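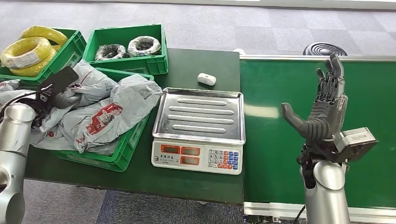 *Photo: Čestmír Beneš*

# Cundano (theatrical cut vs. disc) – runtime, grading, and the third act

**reelchange_5** wrote:

Watched the Cleren disc of *Cundano* last night, having seen it twice in theaters in September. Notes for anyone deciding whether to buy.

The disc is the same edit as the theatrical release with one exception. The warehouse conversation between Du and her brother now plays in a single take. In theaters there was a cutaway to the brother's hands just before he names the price. Without it the scene runs a little longer and the line lands flatter. I prefer the theatrical version.

The grade has also changed. Night exteriors are cooler and the blacks are lifted. The opening drive is easier to read, but the harbor sequence loses most of its depth.

Sound is good. Dialogue sits higher in the mix than it did at my theater, where half of Du's lines in the truck were lost under the engine.

**mattebox** wrote:

Are you sure about the cutaway? I saw it on opening weekend and remember one continuous shot, from the door closing to the brother sitting down.

**reelchange_5** wrote:

Sure. Both screenings had it. It is an insert, maybe two seconds, left hand on the tabletop.

**Halden Gate** wrote:

There were two theatrical versions. Clistero sent a revised package to theaters after the first week. The insert is in the second one. So you are both right, and the disc has gone back to the first.

The revised package also trimmed the end credits and fixed a subtitle error in the phone call.

**mattebox** wrote:

That explains it. The subtitle error is still on the disc, by the way. Du says she will wait until morning and the subtitle says she waited until morning. It changes the plot if you don't speak the language.

**ottoline** wrote:

I want to argue with the comment about the line landing flatter. The whole film withholds close-ups during negotiations. Du's meeting with the landlord, the card game, the hospital hallway – all held wide, all without inserts. A close shot of the hand in the warehouse breaks that pattern and tells the viewer which moment matters. The disc version trusts the blocking.

**reelchange_5** wrote:

The card game has two inserts. One on the deck, one on the ashtray.

**ottoline** wrote:

Fine, the card game has inserts. They come before anyone has made an offer. My point stands for the offers themselves.

**Halden Gate** wrote:

I'm with reelchange on this one. The actor playing the brother does very little with his face in that scene, and in a wide shot at that distance there is nothing to watch. The hand gave the hesitation somewhere to register. It was a repair, and a decent one.

The larger problem is the third act, which no edit is going to fix. The film spends over an hour establishing that the debt cannot be paid, then pays it offscreen. The figure on the ledger goes from 1,294 to 205 between two scenes and the only explanation is one sentence from a character we haven't met before.

**mattebox** wrote:

The sentence is enough if you caught the scene at the pawnshop. She sells the ring and the watch. The receipt says 1,000.

**Halden Gate** wrote:

1,294 minus 1,000 is 294. It does not get you to 205.

**mattebox** wrote:

She also has the bills from the coat. We never see them counted, but 89 is plausible.

**Halden Gate** wrote:

I had forgotten the coat. I withdraw "offscreen" and keep the rest. It is still too much bookkeeping for the audience to do on a first viewing.

**ottoline** wrote:

It is a film about bookkeeping.

**kp_lumen** wrote:

Does anyone know whether the grade change was approved by the cinematographer? The booklet credits a supervising colorist and nobody else. The lifted blacks look to me like a standard home video pass. If your display handles shadow detail well, dropping brightness by 5 gets the harbor close to what I remember from the theater. It also crushes the truck interior, so put it back afterward.

**reelchange_5** wrote:

Tried that setting tonight. The harbor improves. The stairwell shot right after it is now too dark to see the second man, so I went back to default.

Still no word from Cleren on the subtitle. I sent them the timecode and will post here if they answer.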